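Section 4. Teaching a task by hand and by remote

Applies to Betia arm with the Ronitz wrist unit. Software 2.x only. If you're still on 1.x stop and update first, the menus don't match.

4.1 Before you start

1. Arm powered, E-stop released, status light steady. Blinking = homing not finished, wait.
2. Open Abdella on the workstation. Log in as operator, not admin. Admin sessions don't save demos to the shared folder.
3. Pick the task from the list, or New Task. Short names. No slashes.
4. Check free disk. One demo with wrist video runs about 500 MB. Below that the recorder stops without a warning (known bug).
5. Clear the reach area of anything not in the task.

CAUTION: Hands out of the fingers before you press Enable. The gripper does a short open-close on enable, every time.

4.2 Hand guiding

Use this for the big moves. Fast to record, bit shaky at the end of a motion.

1. Hold the arm above the wrist, not by the gripper body. Pulling on the gripper body throws off the force reading.
2. Squeeze the enable switch to the middle position. All the way in = stop, same as letting go.
3. Move to the start pose. Tap Mark.
4. Press Record. Wait for the beep.
5. Do the task at the speed you want it done. Arm copies your speed, pauses too.
6. Press Stop. Let go of the switch after, not before.

Note: if the arm feels heavy the payload is set wrong. Settings > Tool > Payload. For the bare gripper enter 482 g. Add the part if it's over 50 g, otherwise skip.

4.3 Remote control

Use this for glass, small parts, anything where your own arm would block the wrist view. You drive from the Polora handset and watch the wrist feed.

1. Pair handset. Hold both side buttons till it buzzes.
2. Set scale to Fine. Coarse is for getting across the table only.
3. Close on the part slowly. Grip force at 105 on the slider for thin glass tubes. Start there, go up in small steps if it slips.
4. Lift straight up before you go sideways. Get well clear of the rack.
5. Turn on Lock Tilt so the tube stays hanging vertical while you travel.
6. Line up over the target. Small moves. Check the tip of the tube in the wrist feed, not the fingers.
7. Lower. Open the fingers only when the tube is seated.
8. Back off straight up, then Stop.

Clear glass on a dark cloth is easiest to follow, you get bright lines down both edges of the tube and the rounded tip shows up against the black. Keep a beaker or rack in view too, gives you something to judge height by. 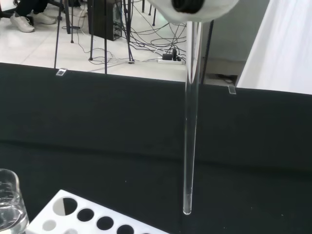

Rocío Zamudio: Please put in that people should rest between demos. I get sloppy with the handset after a while and the last few are always the ones I end up deleting. Also Lock Tilt turns itself off if you switch scale, that one cost me a whole morning.

Both added, see 4.4 and the caution below.

CAUTION: Lock Tilt resets to off whenever you change between Fine and Coarse. Check the icon before you move a held part.

CAUTION: Never catch a dropped tube. Press E-stop, let it fall, then sweep up with the brush. Gloves on.

4.4 How many demos, and how good

1. Two good demos is the minimum to get a Train button. It wont be a great result. Do more.
2. Shift the rack a little between demos. Same spot every time and the arm only learns that spot.
3. Take a break between batches. Tired hands make jerky recordings.
4. Delete demos with a drop, a bump or a long stall. Right click > Discard. No undo.
5. Keep one where you missed slightly and corrected. Useful to the trainer. Tag it "recovery".

4.5 Playback check

1. Empty gripper, speed at Slow.
2. Press Replay. Hand on the E-stop the whole time.
3. Watch the travel height. Too low, record again. Don't try to fix it in the path editor, takes longer.
4. Repeat with a spare tube. No liquid in it.
5. Happy with it? Tick Approved and save.

4.6 Common problems

Arm drifts with the handset at rest: recalibrate sticks, Handset > Zero. Put it down flat on teh table first.

Feed lags behind the arm: close other viewers. Only one wrist feed at a time.

"Demo too short" message: recording stopped before the gripper opened. Redo.

Gripper won't close fully: force limit reached. Check nothing's stuck between the fingers, then raise the slider.

Beep but no recording: disk. See 4.1 step 4.

Training itself is in Section 5. Revised 28 May 2023.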